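Teaching a robot to tidy the kitchen, one example at a time

In a former furniture workshop in Gavwood, a small company called Pident spends its days on a task that every parent knows well. It shows somebody how to clear a table, and then it shows it again.

The pupil is a robot arm. The company does not write a program that says where each plate is and how the fingers must close. A person guides the arm by hand controls, the movement is recorded together with the pictures from the cameras, and the recording becomes one example. When there are enough examples, a learning system studies them and tries to find by itself what they have in common.

How many is enough? The team smiled at this question. For the first task, to move one object onto a plate, they gathered 239 examples in May and were satisfied with the result only in part. The arm was good with things that keep their shape. With soft things it was nervous, and it often stopped a little above them, as if it waited for permission.

I visited on a morning when the work had already started. The operator was sitting with her back to me and did not turn round, which I took as a good sign.

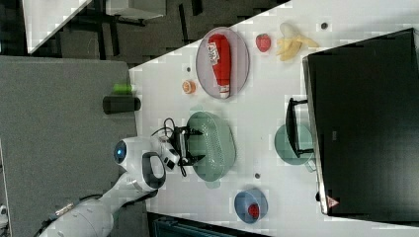 The open gripper over the near rim of the colander at Pident's Gavwood workshop. Ketchup, a banana and a toy strawberry are also on the table.

What surprised me most was how slow it is. One example takes 28 seconds if all goes well. After that the operator puts the objects in new positions, and this part takes longer than the recording. If the bowl always stands in the same corner, the system will learn the corner and will know very little about the bowl. In the early weeks the team made exactly this mistake and had to throw away three days of work.

The bad examples are a subject of discussion. Some colleagues want to delete every attempt in which an object is dropped. Others prefer to keep those where the operator picks it up again, so that the arm can learn to correct itself. For now such recordings go to a separate folder with the name Martinelli, after the café downstairs where the argument began.

An operator works for no more than nine examples before a pause. Tired hands make hurried movements, and the arm learns the hurry too. I was allowed to try, and my own example was not kept.

The collection, which the company calls Zerar, will next be used for a longer task, in which several objects must be put away one after another. The objects will change as well. A colander is a difficult thing for the cameras, I was told, with all its holes, and the team would like to have more of such difficult things. They have asked their families to look in the kitchen drawers.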